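Why does the Moon look huge when it's rising and then shrink?

Posted in Sky & Space by Cadi Hopkin

I live at the bottom of a valley, so the Moon doesn't so much rise here as get released by the hill. One evening in October it came up behind the chapel looking the size of a bus. I ran in to get my husband, who was watching the snooker and took his time, and by the time he had found his shoes it was a perfectly ordinary Moon and I was a woman pointing at the sky in slippers.

I took a photo on my phone when it was low, and it came out as a white dot. So which is lying, me or the phone? My neighbour says the air works like a magnifying glass. My sister-in-law says it's closer to us when it's rising. They can't both be right and I would quite like it to be neither of them.

I have a small pair of binoculars and a telescope from the Zenberg catalogue that I have never managed to point at anything except next door's guttering, if that helps.

3 replies

Iolo Gittins

It's the air. Same as when you put a spoon in a glass of water and it looks bent. Everyone knows this.

Sioned Lewis

With apologies to Iolo, it isn't the air. The air does bend the light when the Moon is very low, but what that does is squash it slightly from top to bottom, so if anything you are getting a bit less Moon than you paid for. It also turns it orange, which may add to the drama.

Your sister-in-law has it backwards too, I'm pleased to tell you. On a given night the Moon is a little further from you when it's on the horizon than when it's overhead, because you're standing on the side of a large ball and the turning of the ball carries you towards it. The difference is under two per cent and you would never spot it.

The phone is telling the truth. The Moon is half a degree across wherever it sits, and your brain is doing the rest.

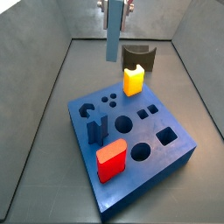
People have argued for centuries over why the brain does it. One idea is that we think of the sky as a flattish ceiling, with the horizon much further off than the bit above our heads, so anything down there gets promoted in size. Another is that chapels and trees give you something to compare it with. Pilots say they get it as well, with no chapels to hand, so I doubt that's the whole story.

Try this next time. Hold an aspirin at arm's length, shut one eye and cover the Moon with it. Do it when the Moon is low, then again a few hours later. It will cover it just as well both times. Looking at it through a rolled-up sheet of paper kills the effect for a lot of people, and so does bending over and looking at it upside down between your knees, though I'd pick your moment if you live near a chapel.

As for the telescope, point it at a distant chimney in daylight and line up the little finder with the main tube. Start with the eyepiece that has the biggest number on it. Most people start with the smallest and see nothing but their own eyelashes.

Haf Gittins

Sioned's right, and I've told Iolo so. I did the aspirin thing from the back step with a mint, it being what we had in. Covered it at teatime, covered it at bedtime. He says the mint proves nothing.

Cadi, if you want a decent photo, zoom in before you take it, tap on the Moon and drag the brightness right down. Lean the phone on a wall. Mine still looks like a mint but you can make out some grey patches.

Cadi Hopkin

Thank you Sioned, neither of them it is. I have printed this out for my sister-in-law. The finder was pointing at a different county from the telescope, which explains the guttering.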